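Terry cloth

From the Jinddale Household Wiki, the "Bath and Linen" section
Last edited 25/06/2018 by Davoud Naseri

Terry cloth (also terry, toweling, or terry toweling if you're reading an older book) is a woven fabric covered in little loops of yarn. It's what most bath towels are made of, plus robes, washcloths, bibs and the wristbands I wore in high school. I've written most of the linen pages on this wiki and I'll admit this is my favorite, so forgive me if I run on a bit!

How it's made

A plain fabric has two sets of yarn, the warp going lengthwise and the weft going across. Terry adds a second warp that's kept slack. When the weft gets pushed up tight, the slack yarn has nowhere to go and pops up as a loop. Do that over the whole width and you've got pile. Most bath towels have it on both sides, though some have one side sheared into velour (lovely to touch, not so great at drying you off, in my experience).

The loops are there to soak up water. They give the cloth a lot more surface than a flat weave of the same size, and cotton is a thirsty fiber to begin with. Longer loops hold more water but they also snag more easily, especially if you have a cat, and I do.

Folding

Terry doesn't hold a crease the way a bedsheet does. The pile pushes back, so the edges come out rounded and the layers never sit perfectly flat. I used to fight this. My mother folded hers in thirds lengthwise and then in half, and her stacks looked like a hotel's, but she also had the patience of a saint and a much deeper closet.

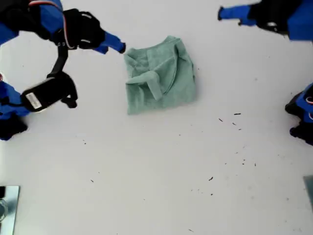

What works for me is a hard, flat surface and one smoothing pass with the palm after each fold. Halve it, halve it again, then bring the last flap over and leave it alone. If you keep patting at it the layers underneath start to slide and you end up with a wedge. For small towels I stop at a square, which fits the bathroom shelf fine. Bath sheets I roll.

Washing

Wash new towels on their own the first time, they shed like crazy. Warm water is plenty for ordinary use. Go easy on fabric softener, which coats the loops and makes them less absorbent. Give each towel a good shake before it goes in the dryer, and another when it comes out, to stand the pile back up. If you find a pulled loop, snip it level with small scissors. Don't tug! The weave holds the rest in place and you won't see the spot after a wash or two.

See also: Waffle weave; Huckaback; Dish towels; Linen closets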